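4월, 목요일. 오픈데이 당일 기록

아침부터 정신이 하나도 없었다. Dirbridge 쪽에서 오신다는 분들이 예정보다 일찍 도착하셔서 커피도 못 내려 드리고 바로 작업대 앞으로 모셨는데, 다들 웃으면서 괜찮다고 해 주셔서 얼마나 고마웠는지 모른다. 오후에는 Fidilport 공방 식구들까지 합쳐서 하루 동안 다녀간 분이 100명이 넘었다. 작년 봄에 조촐하게 했던 걸 생각하면 참 많이 컸구나 싶다.

시연은 양팔로 소품을 다루는 과제로 했다. 원래는 블록 쌓기를 할 생각이었는데, 손님들이 보시기에는 역시 집에 굴러다닐 법한 물건이 낫겠다 싶어서 전날 저녁에 바꿨다. 파우치, 검은 메시 주머니, 탁구채 같은 것들이다. 천으로 된 물건은 모양이 일정하지 않아서 늘 조마조마하다.

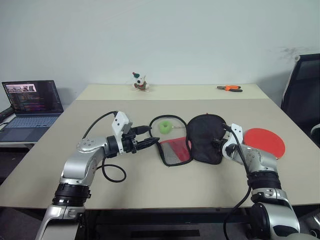

글쓴이: Cillon 작업실 양팔 조작 담당

오른팔 그리퍼가 검은 주머니 옆을 누르고, 왼팔은 빨간색과 은색이 섞인 파우치 바로 위까지 와 있다. 나는 이 간격이 늘 신경 쓰인다. 파우치에 달린 끈이 가늘어서 손가락에 걸릴까 봐 시작 전에 방향을 몇 번이나 고쳐 놓았다. 연두색 폼 조각을 끈 고리 안쪽에 두자는 건 점심 먹으면서 나온 얘기였는데, 색이 밝아서 뒷줄에서도 잘 보인다고들 하셨다.

시연은 모두 18회 돌렸고 그중 2회는 중간에 멈췄다. 둘 다 주머니 천이 접히면서 잡는 위치가 밀린 경우라 로그에 따로 표시해 두었다. 속도는 Karagiannis 설정값을 그대로 썼다. 아이들은 느리다고 투덜거렸지만(미안!) 가까이서 보시는 분들이 계시니 이번에는 올리지 않기로 했다.

질문은 케이블에 대한 것이 제일 많았다. 팔이 크게 돌 때 걸리지 않느냐고들 물으셔서, 손목에서 나온 여유분을 얼마나 두는지 한참 설명해 드렸다. 코드 화면을 보고 싶어 하는 학생도 있어서 주석이 엉망인 채로 그냥 보여 줬다. 다음에는 꼭 정리해 놓자.

남은 일: 안내지 700장 찍은 것 중 남은 것 상자에 담기, 왼쪽 손목 나사 다시 조이기, 뒤쪽 테이블의 펜치 공구함에 넣기. 멈춘 두 건은 월요일 회의 전에 영상부터 같이 보고 싶으니 시간 되는 사람은 미리 말해 주면 좋겠다.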